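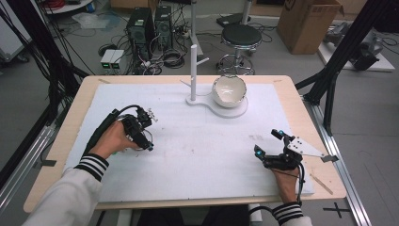 Speaker notes, "Teaching the robot my job" (15 minutes, plus questions)

Hello, say who I am. Ariel Pangilinan, nine years on the packing side at Botance, the last year and a bit on what we now call the demo team. I still have my old locker. Thank Jondeck for the room and the coffee!

Ask for hands up: who here works somewhere that's had "the automation meeting"? Keep mine up too. Ours was in the canteen, and the first question was whether we should all be looking for other jobs. The second was about parking.

Right, so what I do now. I stand at a table with a gripper in each hand and I pick things up and put them down. Bowls, mostly, this spring. The grippers record what my hands are up to and the robot learns from it. (Pause here, people usually laugh. Let them.) I did 722 of these in my first month and I was quite proud until I heard that Dokier, the firm that supplies our software, wanted 2,000 for the one task.

What surprised me was how hard it is to do a thing you've done for years when you can't feel it. With fingers you know when a bowl is about to slip. With a gripper you're guessing for the first week, and you grip everything like it owes you money. Then one afternoon it clicks and you go home and try to pick up your toast the same way.

Tell the Triệu story. Triệu is our other site, smaller than ours, and they started with engineers doing all the demonstrations. Clever people, very tidy movements. But they'd never packed a pallet at five in the morning, so they put each bowl down beautifully and slowly and the robot learned to be beautiful and slow. They brought in three people off the line and threw out 209 of the old recordings. Don't be mean about the engineers, two of them are in the audience.

Now the bit I want to spend time on: what changed for us.

Shoulders. Lifting was bad for the back, this is bad for the shoulders and wrists. Holding your arms out over a table all morning is proper work. We swap every 40 minutes and I had to argue for that.

Pay. It took until last June to get demo work graded above packing. Before that we were on the same rate and being told how valuable our skills were. Say this slowly.

Noise, or the lack of it. I miss the radio and the people either side of me. I didn't expect to. We now do half the week on the line and half at the table, which most of us prefer, though not everybody.

And the big question, the one from the canteen. No one on my shift has lost a job so far. I can't promise that for next year and I won't stand up here and pretend I can. If someone asks, say exactly that.

What I'd ask for if I were starting again: get the grading sorted before the first recording, and get somebody from the floor into the room when the tasks are picked.

Questions. If it goes quiet, ask the Triệu lot about the slow bowls.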